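We use cookies to keep this site working and to count visits. Accept all / Manage preferences

Notebook, bench 2, February

Morning, started 8:40

Carried on with the table covering. The old felt went in the trash last week and Rattana wants a decision on the replacement before she orders for the other benches. Requirements as we wrote them down: wipes clean, doesn't glare under the lights, small objects don't slide when somebody bumps the bench, and a white thing on it has to be easy to see from a standing position. The last one rules out the pale gray sample that everybody liked at first.

The mauve-brown sheet from Trolum is on now. Laid it dry, no adhesive. It came rolled tight and it remembers that. I left it under books overnight and the middle is decent, but the upper left still lifts into a low wave. Tried a hair dryer on low, five minutes, moved it constantly. The wave got smaller and then came back while I was getting coffee. Did not try higher heat. The Trolum sheet says nothing useful about temperature and I don't want to buy a second one.

Wiped down with plain water, then with the Delico cleaner at the dilution on the bottle. Water leaves no marks. The cleaner leaves a slight film if you don't go over it again with a clean cloth. Note for whoever does the evening wipe: two cloths, one wet, one dry.

10:15

Trays. We have three kinds in the cupboard and have been mixing them up, which makes it hard to compare anything from one week to the next. The Benedetti ones are deep and stack well but the sides are so high that you can't get a flat item out without tipping. The Flikident trays are shallow and stiff, good for small parts, and too narrow for the cloths. Then there is the white plastic one with the bear face molded into it, which Mirko brought in from home. It has a raised rim and wide rounded corners, and it is the one people reach for.

Put the bear tray on the new covering and left it there while I went through the placement notes. White on the brown reads very well from where I stand, much better than it did on the felt.
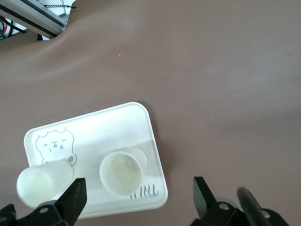 The slide test is the one I care about more. Method same as before: tray empty, bump the bench with the hip at the front corner, mark where the tray edge was and where it ends up. On the felt it never moved. On the bare bench top it moved every time. On the new sheet it stays put in the flat area. Moved it up near the wave and it rocked, since one corner has nothing under it there. So the covering is fine and the wave is the problem.

Loaded the tray with the washers, 136 g on the kitchen scale, and repeated. No movement anywhere flat. I didn't bother repeating it on the wave.

Also tried dragging the tray by its rim with one finger. It goes smoothly and doesn't pull the sheet along with it, which was Rattana's worry about laying it without glue.

11:30

Crumbs. The sheet shows every one of them. The felt hid them, which is probably why it was in the state it was in. I'd call this a point in favor, Mirko calls it a point against. Either way, no eating at bench 2, please. There is a perfectly good table by the window.

Asked Rattana about size. The roll is 1000 mm wide and the piece we have was cut to 2000 mm. For the other benches she would rather order them cut to fit and shipped flat, if Trolum does that. She'll call them this afternoon. If they only ship rolled, I'd want them here a week ahead so they can lie under weight.

After lunch

Flipped the sheet over to see if the curl would work against itself. The underside is duller and has a slight texture. It lies a bit better that way up, but the cleaner streaks on it and I couldn't get the streaks off. Flipped it back.

Tried double-sided tape along the back edge only, roughly a hand's width in from the corner. It holds for now. If it has let go by tomorrow I'll use the thin clamps, though they take up space along the rail and Mirko's sleeve catches on them.

Relabeled the cupboard shelves: Benedetti top, Flikident middle, odd ones bottom. Bear tray stays out on the bench.

To do
- check the tape first thing
- second cloth for the evening wipe, hang it on the hook by the sink
- Rattana: Trolum, flat or rolled, and what it costs to cut
- Mirko: does he have another tray like his, or know where it was bought
- throw out the gray sample, or find somebody who wants it

Stopped at 4:20.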